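The Soap Shelf, Sorted
Mon 29 September

Bar soap has come back into a lot of homes, and it has brought a storage problem with it. Liquid soap stands in a bottle by the sink and takes care of itself. Bars are bought in multipacks, usually when there is a deal on, and they end up wherever there is a gap: behind the towels, under the bathroom sink, in the bag they came home in.

The usual result is a household that owns plenty of soap and buys more. A pack gets pushed to the back, a new one goes in front, and by December there are three kinds open at once.

The fix takes an afternoon at most and needs a table, a trash bag and a bin or two. Start by bringing every pack in the house to the table. Check the guest bathroom, the laundry shelf and any suitcase that has been used lately. Put it all out where you can see it before deciding where anything goes.

Next, group the packs by kind. Sorting by wrapper color is quick and works well enough, as most brands keep one color for each scent. Leave sealed multipacks sealed. The plastic keeps the bars clean and holds in the smell, and a bundle stacks better than loose bars do. Torn packs go in a separate pile to be used first.

Then pick the bin. A square one with an open top wastes less shelf than a round one, and slightly flared sides make it easier to get a hand in. Lids are a nuisance on something you reach into every week. Drustolel and Trornus both sell plain plastic bins in this shape, and the cheaper of the two is fine. Wipe it out and let it dry before anything goes in.

Stand the packs upright with the printed face toward you, the way you would file folders. Laid flat, the bottom layer disappears. Keep one kind to a bin if you have enough to fill it, and put the older packs at the front.

Strongly scented bars should be kept away from food and from anything made of wool that you don't want smelling of soap. A hall closet is a good place for them. The cabinet under a sink is not, especially if the pipes sweat.

Set a limit when you are done. When the bin is full, stop buying. Up to 40 bars is plenty for most families. 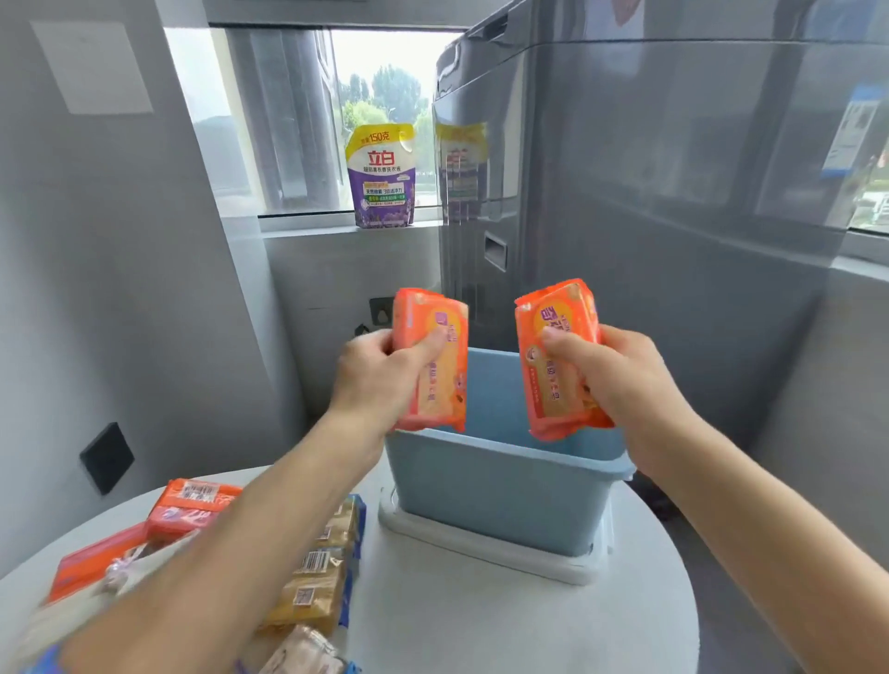 Matching packs of soap, held upright over a light blue bin.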